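Monday, July 3, 2023

**Kindus Street gets its long table back**

The neighbors of Kindus Street sat down to supper together on Saturday evening for the first time in four summers, and by the time the last of the tea had gone around, the talk had already turned to next year. There were 200 places laid, end to end down the middle of the road from the old pharmacy to the Moradi bakery, and the late arrivals squeezed in wherever a friend would shuffle over for them.

The supper started out, as many readers will remember, with a few families carrying their kitchen chairs outside on a hot night. It grew bigger every summer after that, until the water main work closed the street and everyone got out of the habit. Ghazal Kermani, who grew up over the bakery and moved back in June, went door to door with a notebook to see if people still wanted it. She filled the notebook in a weekend.

"I thought I'd get a few polite maybes," she told us, still in her apron well after dark. "People were telling me what they'd cook before I had finished asking. One lady handed me a jar of pickles right there on the step -- I think she had been saving it for a good cause."

There was more food than anyone could manage. Houshang Jafarzadeh made his lamb and herb stew in 2 enormous pots, borrowed from the Guseo cafe, and kept a close eye on both of them all afternoon. Parisa Hashemi brought trays of saffron rice with the crisp bottom turned up, and Imogen Marsden baked 17 plum cakes over three days, with her kitchen windows wide open, so that the whole block had been hungry since Thursday.

Music came from the Preltano brass band, who played from the pharmacy steps and were talked into a second set. The children were allowed to stay up far too late and drew a chalk river down the length of the gutter, complete with a ferry and a good many ducks. A short shower passed over a little after eight, and hardly a soul got up from the table.

Abbas Ebrahimi, at 91 the oldest guest, was asked to say a few words before the cakes were cut. He said he had prepared a speech and left it at home, and that he would like to eat instead, which got the biggest cheer of the night.

The evening also raised money for new benches by the bus stop. Roughly 100 tickets were sold for the raffle, and the winning numbers are taped up in the bakery window for anybody who went home early.
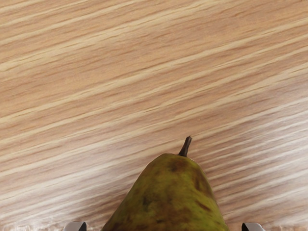
*Pale wood grain, and a green pear on a wooden tabletop.*

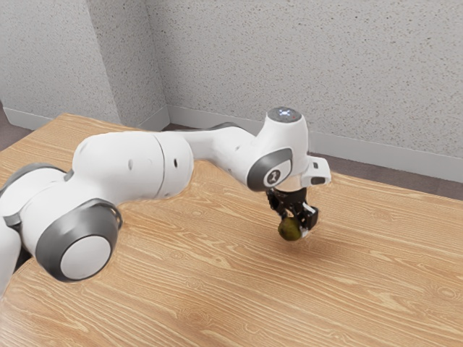 ## Lost and found

Two cardigans, a child's sandal and a very nice serving spoon with a blue handle are waiting behind the counter at the Moradi bakery. Ask for Ghazal any morning before noon.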